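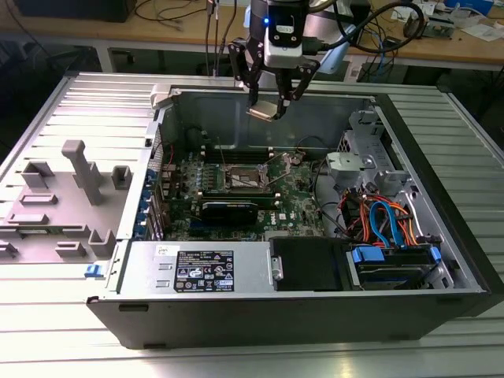
办公室的台式机用满四年,就应该换掉吗?

要看它慢在哪里。年限只说明它是哪年买的,别的什么也说明不了。

讲稿备注,2022年3月19日,周六上午场。投影翻页用左手,右手拿话筒,上次拿反了。

开场

先别自我介绍,直接问台下:谁的单位有一份写着“四年更换”的制度?请举手。再问:谁知道这个“四年”是怎么来的?估计手会放下去一大半。如果没放下去,就请一位说说,听完再往下讲。

我自己查过Trallby的那份。我在Trallby管办公设备,制度是我接手之前就有的,历次修订稿都翻了,最早的一版里已经写着四年,没有出处,没有附件。后来的每一版都照抄,只改了部门名称。我问过财务,财务说是按技术部门的意见定的。技术部门说是配合财务的折旧年限。两边都觉得依据在对方手里。

(停一下,让大家笑完。)

这一段不要讲成财务的笑话。折旧年限是记账用的,账面上归零的桌子我们照样在用,没有人因为一张桌子折旧完了就去买新的。为什么电脑要例外,这个问题值得问,问的时候口气平一点。

第一部分:慢是谁说的

供应商给我们做过一次评估,用的是他们自己的工具,叫Prarkley。每台机器跑一遍,出一个分数,低于及格线的标红。全公司102台台式机都跑了,报告很厚,红色很多。

我对这份报告有几点怀疑,按顺序讲:

及格线是谁画的?报告正文没写,附录也没写。我发邮件去问,回复说是“参考行业通行水平”。我又问哪个行业,没有下文了。

分数测的是什么?主要是处理器跑分。可是我们同事抱怨的内容是开机久、打开共享文件夹要等、开视频会的时候风扇响。这几样和处理器跑分的关系有多大,报告里一个字也没提。

谁出的报告?卖电脑的。我不是说他们造假。体检中心旁边开药店,药店也可能是好药店,可我还是想去别处再量一次血压。

(这句如果台下没反应就别重复,接着走。)

所以我们后来自己做了件很土的事:请大家把觉得慢的时候记下来,只写当时在干什么。收上来的纸条五花八门。有人写“每天早上”,有人写“打印的时候”,还有人写“下雨天”。下雨天那张我认真查了,没查出名堂,到现在还留着。

纸条归拢以后,抱怨最集中的是早上。早上的慢,有很大一块出在登录时自动启动的一堆东西上,里面有一个叫Petano的同步程序,早就没有部门在用,却在每台机器上一开机就扫一遍硬盘。这东西换了新电脑也会跟着装上去,因为它写在安装模板里。我觉得今天如果只能记住一件事,就记这件:换机之前先看看模板。

第二部分:钱算得对不对

这里放数字,慢慢念,给大家时间记。

我们给一批旧机加了内存,把机械硬盘换成固态硬盘,单台花费1,333元,含人工。再说一遍,含人工。很多人比较的时候只算配件,然后拿去跟整机报价比,这样比出来的结果偏向我想要的结论,我不喜欢占这种便宜。

新机的报价我今天不报。一是有保密条款,二是各位单位的采购价跟我们不会一样,报出来只会让大家拿错误的数字回去开会。请用自己的报价去比。

比的时候请把这些也放进去:数据迁移要占用谁的时间;旧外设在新机上有没有驱动;软件授权是不是绑在主板上,换了机器要不要重新买。最后这一条我们吃过亏,有一套排版软件就是这样,续授权的钱没有人写进预算,到了验收的时候才冒出来。

反过来,旧机也有一笔账常常被漏掉。故障的时候人是闲着的,备件越来越难找,老平台的系统支持有到期的一天。这些都是真金白银。我对换机周期有怀疑,对“修修还能用”也一样有怀疑。有的单位把旧机当传家宝,我见过一台机器侧板用胶带粘着,同事每次开机前要拍一下。那种机器该走就走,别跟它讲感情。

第三部分:环保那张牌

这一段最容易讲过头,控制语气。

供应商会说新机省电。省电是可能的,请他们给出实测,并且说明是待机还是满载,一天按几个小时算。我要过,给我的是一张宣传页。页上有一片绿叶子,没有单位。

主张维修的人会说少扔一台就是环保。这话我也爱听,可我手里没有可靠的数字能说明我们这批机器到底省下多少,所以我不会在这里给数字。谁在台下要我给,我就说不知道。

回收这一块,我们去看过Ha的拆解点。去之前对方说“全部规范处理”,去了以后我问能不能看处理记录,说管记录的人不在。后来补寄了一份,格式很漂亮,机器序列号一栏是空的。我没有证据说他们处理得不好,我只能说,凭那份东西,我也没法说他们处理得好。我们现在的合同里加了一条,记录必须带序列号,不带不付尾款。

第四部分:我们现在怎么做

不要讲成经验推广。我们只试行到现在这个程度,效果好不好,还得再看。

制度里“四年更换”改成了“四年检查”。到年限的机器打开侧板清灰,看内存和硬盘,看电源风扇,登记使用人的主要工作内容。查完只有2种去向:升级后继续用,或者退役。不设“待观察”,我们以前设过,结果所有难办的机器都在里面待观察,一直待到没人记得。

检查由谁做,争论过很久。外包便宜,可外包的人不知道使用人平时在干什么。最后是自己人查,外包只负责动手换件。这个安排比较费人,我不敢说适合各位。

设计部和做视频的同事不走这个流程。他们的机器确实是算力不够,跑分低就是慢,Prarkley那份报告在他们身上倒挺准的。我在会上承认过这一点,今天也要讲,别漏掉。

可能被问到的

如果有人问笔记本怎么办:我们的做法只适用于台式机。笔记本的电池和键盘是另外一套麻烦,很多型号内存焊死,升级无从谈起。别现场发挥。

如果有人问是不是为了省钱:有这个考虑,领导批这件事的时候看的就是钱。不用遮掩。

如果有人问加了内存以后大家满意吗:回访的时候多数人说快了。但是刚换完件的人总会觉得快,这个回答我自己也打折扣听。4月会再收一轮纸条,问法和上次一样,到时候再比。

如果供应商在场并且不高兴:请他们把及格线的算法发给我,我愿意在下一场念出来。这句是认真的,讲的时候别笑。

时间不够就砍掉第三部分前半截,Ha那一段留着。

散场前提醒大家,检查登记表的空白样张放在门口桌上,自取。表里“使用人主要工作”那一栏留得太窄,我们已经知道了,拿回去自己拉宽。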